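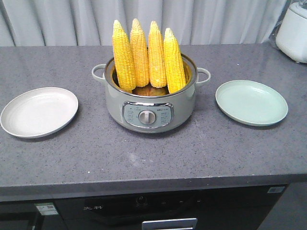
Corn on the cob in a pale green electric cooking pot.

Products > Guest room controls > Power > Lindix room power controller

Lindix room power controller

The Lindix is a card-operated power controller for hotel rooms, motel units and serviced apartments. It switches the guest-controlled circuits in a room when a valid card is placed in the wall reader, and drops them after a set delay when the card is removed. It is supplied by Felmont as a two-part set: the controller module, which mounts in the room switchboard, and the Drasix wall reader, which mounts inside the entry door.

The controller works as a stand-alone unit. Connection to the Palma property server is optional and can be added later without changing the wiring in the room.

Operation

When a card is inserted, the reader checks the site code and passes a release signal to the controller. Both switched outputs close. When the card is withdrawn, the entry light stays on for the length of the departure delay and then all switched outputs open. The factory delay is 90 seconds. It can be shortened or lengthened at the reader with a set-up card, or from the server if one is fitted.

A third, unswitched output is provided for loads that must stay live in an empty room. These normally include the refrigerator, the door lock supply if it is hard-wired, and the smoke alarm circuit where local rules allow it to be taken from the room board. Do not connect the bathroom exhaust fan to this output unless the fan has its own run-on timer.

Staff cards are handled separately from guest cards. A housekeeping card closes the lighting output and the general power output but leaves the air conditioner interlock open. A maintenance card closes everything. If a blank or foreign card is inserted, the reader flashes red and the outputs stay as they were. Shop loyalty cards and business cards will not operate the unit.

Outputs

Output A: lighting. Switched, suitable for LED loads. Dimmers are to be fitted downstream of the controller.

Output B: general power. Switched, 20 A. Intended for bedside, desk and kitchenette outlets.

Output C: unswitched pass-through.

Interlock: voltage-free contact for the air conditioner. Closes with the guest card, and may be wired in series with a balcony door switch so that the air conditioner stops when the door is left open.

In rooms with a fixed cooktop, the cooktop is to be supplied through a separate contactor driven from Output B. It must not be connected to the output directly.

Installation

The controller clips to standard rail and needs clear space on both sides for ventilation. Mount it upright. Where several controllers are grouped in a corridor cupboard, use the spacer strips packed with each unit.

The Drasix reader fits a standard single wall box. Minimum depth behind the plate is 39 mm with the terminals made off. Shallow boxes in older masonry buildings are often less than this, and the surface block (ordered separately) should be allowed for at quoting stage. Mount the reader on the handle side of the door at light switch height. It should not share a box with mains wiring.

Reader cable is four-core, extra-low voltage, screened. Earth the screen at the controller end only. Keep the run apart from power cabling where the two are parallel.

All mains connections are to be made by a licensed electrician. Isolate the room board before removing the terminal cover. The reader may be changed by trained property staff.

Commissioning

1. With the board isolated, confirm that the loads on Output C are the ones shown on the room drawing.
2. Restore power. The reader shows steady amber until it has been given a site code.
3. Insert the site card and hold it in place until the light turns green.
4. Insert a guest card and check both switched outputs and the interlock.
5. Withdraw the card and time the departure delay.
6. Write the room number on the label inside the controller cover.

A reader that stays amber after step three has not accepted the site code. Withdraw the card, wait for the light to settle and repeat.

Loss of mains

After an interruption the controller returns to the state it held before the supply failed. If the card was removed during the interruption, the outputs stay open. Site code and delay settings are held in permanent memory and no battery is fitted.

Palma connection

Networked controllers report room occupied, room vacant, staff present and reader fault. The server does not record guest names. One Palma server accepts up to 1,773 controllers across one or more buildings. Firmware released before February does not report staff cards as a separate state and should be updated before the room list is imported.

Supplied with each set

Controller module, Drasix reader with white plate, spacer strip, terminal cover, room label and printed wiring sheet. Guest cards, set-up cards, reader cable and surface blocks are ordered separately. Black and brushed metal plates are available.

Care

Wipe the reader plate with a damp cloth. Do not spray cleaner into the card slot. The slot cover can be removed from below with a flat blade if a broken card has to be taken out.

Technical enquiries: Rokeya Chowdhury, Felmont room controls. Please have the controller serial number ready, along with the room drawing if the question concerns wiring.

Page revised Sat 8 May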